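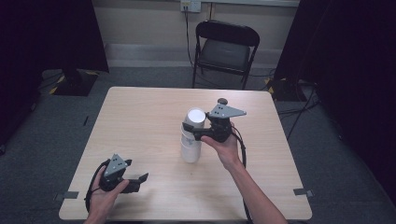 Two hand-held grippers at the cup table, with the right one close to the upper cup.

Gripper comparison: frequently asked questions

We have been trying out hand-held grippers from two makers, Pleltero and Fustgate, before choosing one for our recording work. Other groups have been writing in with much the same questions, so the answers are collected on this page. It was last revised in November.

What are you comparing?

The Pleltero hand-held gripper and the Fustgate hand-held gripper, each bought as a left and right pair. Both are held by a person, who does the task with them while the finger opening and the hand position are recorded. The recordings are later used to train a controller for a two-arm setup.

Why not record on the arms directly?

We do some of that too. It is slow, and a new operator needs most of a day before the results are usable. With a hand-held pair, people are usually stacking cups within the first half hour.

Which tasks are in the test?

Three: taking one cup off another and setting it down, putting it back, and passing a cup from one gripper to the other. We looked at cloth folding early on and dropped it. The differences between operators were larger than the differences between grippers.

Why cups?

They are cheap, they are easy to replace, and they show up problems quickly. A finger that closes a little off center will tip the upper cup or drag the lower one along with it. Light-colored cups on a light table are also harder for the cameras than colored ones, and we wanted to know about that before buying anything.

How many runs does each operator do?

Each operator does 16 runs of each task with each pair. The order is switched for half of the operators, so the second pair does not always get the benefit of practice. We had eight operators in the first round.

Do you count a run if the cup falls?

Yes. It is logged as a failure and kept. A run is only thrown out when the recording itself is bad, for example if a cable comes out or the tracking drops for more than two seconds.

How do the two pairs differ in the hand?

The Fustgate is lighter at the front and most people liked it better for the first hour. The Pleltero has a longer trigger pull, which gives finer control near the closed position but tires the index finger. Operators with small hands had trouble reaching the end of the Pleltero trigger. We have asked whether a shorter one is available and have not had an answer yet.

What is the flat plate on top for?

It is for mounting. The holes let us bolt on a camera or a tracking marker and move it between sessions. Check that the screws are tight before every session. A loose plate gives recordings that look fine on the day and turn out to be useless when they are replayed.

Are there wireless versions?

Fustgate sells one. We tried it for a short while and went back to cable. The wireless unit was more comfortable, but the delay was not steady, and matching the finger signal to the video afterward took more time than we saved.

How should the cables be run?

Back along the forearm, with a small loop near the wrist. Leave enough slack to reach the far side of the table with the elbow straight. Don't let the left and right cables cross in front of the operator — this was the most common cause of a spoiled handover.

Which controller software do you use?

Hullura, for both pairs. It reads the Pleltero without changes. The Fustgate needs a small settings file, which Ásdís Hjaltadóttir wrote and will send to anyone who asks. Calibrate again after every software update, even a minor one.

Can the same fingers be used on the arm?

On the Ingvarsson arms, yes, with an adapter. Fit the same fingers on both sides if you can. When we recorded with one finger shape and played back with another, the arm closed too early on the rim.

Which pair are you going to buy?

Not decided. The Fustgate is ahead on the two stacking tasks by a small margin, and the Pleltero is ahead on the handover. Nearly all of the Pleltero failures came from the same two operators, so we want a second round with new people before ordering.

Can we get the recordings?

The first round can be shared with other research groups on request. Write to Ásdís and say which task you need, and whether you want the raw video or only the finger and position data. The video takes longer to send.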